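Marwat Street Tenants Newsletter
3/17/07

LAUNDRY ROOM, HEAT, AND THE JULY YARD SALE

Quick one this month, I'm typing this before work so forgive the spelling.

Laundry first as that's what everybody stops me about on the stairs. The two dryers on the left are staying. The old washer by the sink is going, finally. Zesier (the laundry company) has the new one on order and the man I spoke to would not give me a date. I asked twice. Until then please don't leave wet things sitting in the good machines overnight. If the cycle is done and somebody's clothes are still in there, give them ten minutes and then put them on the folding shelf. Not the floor. We had words about the floor already.

Quarters only, still. The change machine takes fives but not the new ones, don't ask me why. Inico Market on the corner will give you a roll if you buy something.

Heat. The building office says the boiler was serviced and the second floor should be getting the same as everyone else now. If you are still cold in the mornings write down the time and the room and put it in my box, apartment 6. Jayson Sebastian is keeping the list and he will take it over to the office himself. Last time we sent one letter with no times on it and got nowhere, so times please.
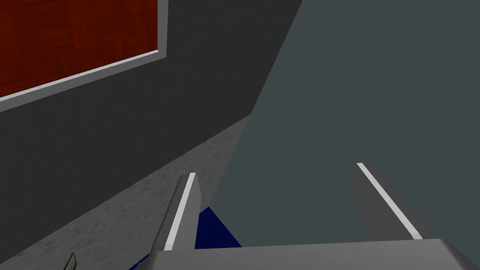
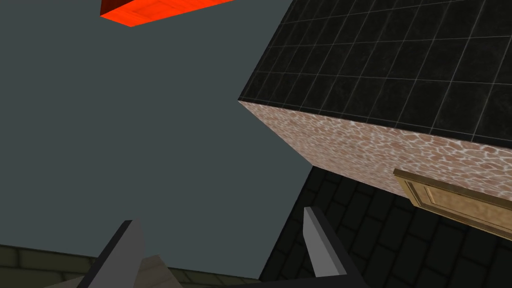 Windows too. If yours won't close all the way that counts as a heat complaint, put it on the same list. Kenneth Malabanan has leftover foam strip from doing his own place and says come knock, evenings are best. It's the sticky kind, cuts with kitchen scissors. Clean the sill first or it peels off in a week, ask me how I know.

Yard sale. Yes we are doing it again in July, no date yet. Back lot same as last year. Money from last year's tables came to 180 dollars and that is what paid for the new bike rack and the bulbs for the back steps. This year tables are free if you bring your own, otherwise we have 2 folding ones to lend and they go fast. No mattresses. No car parts. Baked goods fine, lemonade fine, kids selling their own toys very welcome.

Somebody with a truck for hauling leftovers to the thrift store afterwards would be a big help. Gas money provided.

Parking. Stirno Towing has the contract for the lot now, new signs are up at both ends. They are quicker than the old outfit. Visitors need the paper pass on the dash, face up. If you're out of passes the office has more, you need to show your lease.

Lost and found: one kids glove, green. A set of keys on a shoelace. A casserole dish lid, left in the hall after the potluck. All in the box under the mailboxes, going to the thrift store with the yard sale stuff if not claimed befor then.

Recycling is still every other week. Flatten your boxes!!

Next newsletter when I get to it. Items in my box, written so I can read them.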